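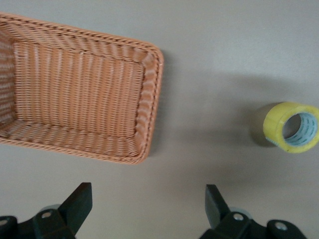
**Figure 2.** Open rectangular basket with braided rim, shown empty on a plain tabletop.

## 5. Open baskets as holding places in the household

### 5.1 Form and material

The open basket was the most frequent container in the survey. Of the 864 containers recorded in the participating homes, 121 were placed in this class, which we define as any woven or woven-look vessel without a lid, wider than it is deep, and light enough to be lifted with one hand. Boxes with removable lids were excluded even where the lid had been lost, as their owners continued to speak of them as boxes.

The basket in Figure 2 is typical of the rectangular type. The corners are rounded and the rim is finished with a thick braid, while the base is worked in close ribs. The peach-orange strands resemble synthetic rattan or plastic wicker. Respondents rarely separated natural from synthetic weaves when describing what they owned. The word "wicker" was applied to both, and we have kept it in quotations without correction. In the coding sheets the neutral term "woven strand" was used unless the household could produce a label or receipt.

Two features of construction proved to matter in daily use. The first is the rim. A thick rim gives the hand something to hold at any point, and baskets of this kind were carried from the side or the end with little apparent preference. The second is the base. A ribbed base keeps small objects from sliding when the basket is tilted, but it also holds crumbs, hair and grit. Respondents who kept food in such baskets lined them with paper or a folded cloth; those who kept keys, chargers or post in them did not, and cleaned them seldom.

### 5.2 Placement

Baskets were found on tables and worktops more often than on shelves. This was contrary to our expectation, which had been formed by the Bronska pilot, where shelving was plentiful and most tables were kept clear for meals. In the Verico flats the kitchen table served as desk, ironing surface and dining place in the course of a single day, and the basket was the means by which one use gave way to the next. Objects were swept into it before a meal and taken out again afterwards — or, in many cases, left where they were until the following Saturday.

Orientation was noted where it could be established. Rectangular baskets tended to stand with the long side parallel to the nearest table edge, and households returned them to this position after use. Round baskets had no such habit attached to them and drifted across the surface from one visit to the next. We attach no great weight to this finding, but it agrees with the wider tendency of residents to line up straight-sided things with one another.

### 5.3 The empty basket

An earlier version of the coding scheme treated a container with nothing in it as "not in use" and removed it from the count. The rule was dropped after the first round of visits. Several respondents objected to it, and their reasons were consistent: an empty basket on the table was ready for something, and to put it away would be to lose the place it kept. One respondent described hers as "the only part of the table that stays mine". Another emptied the basket each evening and regarded the bare base as a sign that the day's small tasks had been dealt with.

We therefore introduced the category of *reserved* containers, meaning those which stand empty in a fixed position and are expected to be filled. The term is adapted from the Clostemness inventory, where it was applied to coat hooks and parking spaces. It sits between active storage and disuse, and it depends on what the household says as well as on what the visitor finds. A basket empty at the time of recording may be reserved, forgotten or newly bought, and the record alone cannot settle which.

### 5.4 Limits of the class

The definition given in 5.1 leaves some difficult cases. Deep bread baskets were admitted where the width exceeded the depth by any margin, and this brought in a number of vessels that their owners regarded as bins. Trays with a low woven edge were left out, although they did much the same work. The Tsuji scheme, which sorts containers by the height of the side wall alone, would have treated both groups differently, and direct comparison between the two sets of results should be made with care.

Colour was recorded but is not analysed in this section. It is taken up with the textile containers in Section 6.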